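Retail Operations II
Handout 6: Leftover Stock and What It Does to People

Read before class on 19th November. Bring a calculator, or sit next to someone who has one.

Last week we looked at how stores decide how much to buy. This week is about the morning after, when the season has ended and the stock room is still full. The textbook calls this "end-of-season residual inventory." Store owners call it other things.

Our running case is Gronoter, a small chain selling hats and caps, with its main store on the high street in Villanueva. Hats make a good case because they combine every problem we've covered so far. They come in sizes and in colors, they depend on the weather, and they're bought by people who had no plan to buy a hat when they left the house.
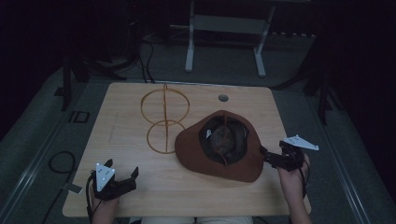 Cauã Magalhães

6.1 The order

Gronoter ordered 746 hats from its supplier, Drerkon, for the fall and winter season. The order had to be placed in March, when the buyer knew nothing about the coming winter and was still cross about the last one. Drerkon gives a better unit price on large orders and doesn't take returns. Remember both facts, as they will be on the exam in some form.

When the season closed, 259 hats were left. Before you reach for a verdict on the buyer, work out what selling out would have meant. A store that sells its last hat halfway through the season has also made a mistake, but a more pleasant one, and it doesn't show up in the accounts. Lost sales are invisible. Leftover hats sit on a shelf and look at you.

6.2 Sunk cost, again

The owner's first reaction was to hold the full price of $38 until someone paid it. The reasoning went: we paid good money for these. This is true and has no bearing on the decision. The money went to Drerkon long ago and Drerkon isn't sending it back. What matters now is what each hat can still bring in, less what it costs to keep it around.

Keeping it around does cost something. Students tend to leave this out, so write it down:

Shelf space that could hold spring goods
Staff time spent moving the same boxes from one corner to another
Damage, dust and sun fading
Fashion risk (next year's color will be a different color, that being the whole idea)

6.3 The markdown

In the end the store took 35 percent off. That brings a $38 hat to $24.70, and please do check this yourselves. Every year someone takes off 35 dollars and gets a three-dollar hat, then writes a full page of analysis on it.

Two questions follow from the markdown. The first is whether it sells enough extra units to be worth it. The second, which the owner forgot to ask, is what it teaches the regulars. If the sale comes at the same time each year, a sensible customer waits for it. Javham, the department store across the road, ran its winter sale so reliably that shoppers planned around it, and full-price sales there shrank until the sale price was simply the price. Management went on calling it a sale.

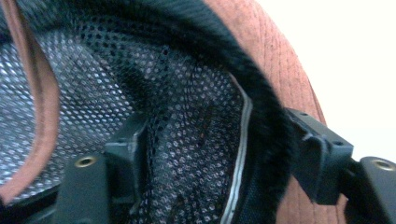 There are ways around this. A store can vary the timing, or mark down only the sizes and colors that are stuck, or bundle the slow items with things people want anyway. It can also sell the lot to a clearance dealer and never speak of it again. Each has a cost and you should be able to say what it is. "Brand image" on its own will not get you the mark — say which customers would change their behavior, and how.

6.4 Sizes

Totals hide a lot. In most leftover stock the common sizes are gone and what's left is very small or very large. Cutting the price doesn't help much here, because a hat that doesn't fit is a bad buy at any price. Look at the size curve first and the markdown second. The remedy is usually in next year's order, where the buyer should copy the pattern of past demand and resist the urge to take two of everything so the display looks even.

6.5 Problems to prepare

1. How many of the 746 hats sold at full price, assuming no earlier discounts? What share of the order is that?

2. Suppose Drerkon had accepted returns at half the unit cost. Would you expect Gronoter to order more or fewer hats? Explain to the owner in plain words, with no formulas.

3. A clearance dealer offers a flat sum for all 259. List what you would need to know before answering him. "Whether he's serious" counts, but only once.

Problem 2 is harder than it looks and will be collected. Problems 1 and 3 are for discussion.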